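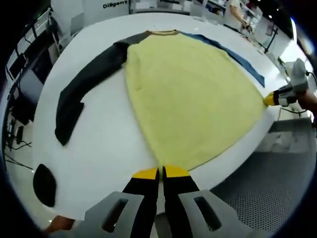 Washing and Looking After Wool Sweaters: Your Questions

By Eimear Tully
June

Most of these come in by email at the Buckley knitwear repair counter, usually the day after something has gone wrong. A few come in before. We are fond of those people and would like there to be more of them.

How often should I wash a wool sweater?

Less than you do. A sweater worn over a shirt can go weeks between washes if you let it air overnight. If you spilled soup on it, wash it. If you wore it to the grocery store and back, hang it over a chair and leave it alone.

The label says hand wash only. Does it mean it?

Sometimes. Labels are written by people who don't want to hear from you, so they lean cautious. If your machine has a proper wool cycle with a slow spin, plenty of hand wash sweaters will come through it fine in a mesh bag. If the sweater is expensive, old, or was made by a relative who visits, use the sink.

How do I hand wash one?

Fill a basin with cool water and a small squirt of wool wash. Push the sweater under, give it a few gentle presses, and walk away for 15 minutes. Drain, press the water out against the side of the basin, and rinse in water of the same temperature. Don't scrub or wring, and don't hold it up by the shoulders while it's full of water, unless you were hoping for a dress.

Can I use regular detergent?

Once won't kill it. Many everyday detergents contain enzymes meant to break down protein stains, and wool is a protein, so you can see where this is heading over a few years. Baby shampoo works in a pinch. Dish soap also works, and you will be rinsing it until supper.

What's the right way to dry it?

Roll it in a towel and lean on the roll. Unroll, then lay the sweater flat on a dry towel or a mesh rack, out of the sun and away from the radiator. Nudge it back into shape while it's damp: sleeves straight, ribbing pushed together, neckline round. Turn it over the next morning.

People always ask if they can hang it "just for a bit." We can spot those sweaters from across the room. The sleeves arrive first.

My sweater has two colors. Will they run?

Dark yarn next to light yarn is the classic worry. Wet a hidden bit of the darker color, press it with a white cloth, and look at the cloth. If it's clean, carry on in cool water. If it isn't, keep the wash short, skip the soak, and dry it with a towel tucked inside each sleeve so the dark parts don't rest against the light ones. Color catcher sheets help a little. I would not bet a favorite on them.

I shrank it. Is there any hope?

That depends on whether it shrank or felted. If you can still see the stitches, soak it in lukewarm water with a good splash of hair conditioner for half an hour, press it out, and ease it bigger by hand, a little at a time, all the way around. Pin it to a foam board if it sulks. You may get most of a size back.

If the stitches have closed up and the thing could stand on its own, it's felt now. Maeve Foley on our counter cuts those into mittens, and they are very good mittens, though that is rarely what the customer came in for.

Why is it pilling? Did I buy a bad one?

Probably not. Soft yarns have loose fibers, and loose fibers rub into balls wherever your arms and bag strap go. It's worst in the first season. Use a sweater comb on a flat surface and go lightly. The battery shavers are quicker – and are also how we get a fair share of our elbow repairs.

How should I store sweaters over the summer?

Clean, folded, and in something that closes. Clean matters most, as moths prefer a sweater with some dinner on it. Cotton bags are good if the weave is tight. Plastic tubs are fine too, provided everything is bone dry when it goes in.

Do cedar blocks work?

They smell nice. Fresh cedar may put off a moth that was undecided. Old cedar is a piece of wood in a drawer. If you think you already have moths, bag the sweater, freeze it for 3 days, let it come back to room temperature, and freeze it again.

There's a small hole. Should I fix it myself?

If it's smaller than a pea and you own a needle, yes, and do it before the next wash. Catch the loose loops with a safety pin tonight even if you don't plan to mend it for a month. Clodagh Dolan teaches a darning class here in the evenings, and it covers everything up to an elbow. Beyond an elbow, bring it in.

What do repairs cost?

A simple darn is $39. Cuffs and necklines are priced when we see them. The most we have charged for one sweater is just over $100, and the owner had been warned twice. Bring any leftover yarn if you have it, including that tiny card of thread that came pinned to the tag and that you put somewhere safe.

How long will it take?

Usually 2 weeks, longer in the fall, when everyone opens the same drawer at the same time. We can't rush one for a wedding. We have been asked to, by the groom.

Can you get rid of the smell of mothballs?

Outdoors, in the shade, for several breezy days, then a wash. Repeat until people sit next to you again.

Last updated: June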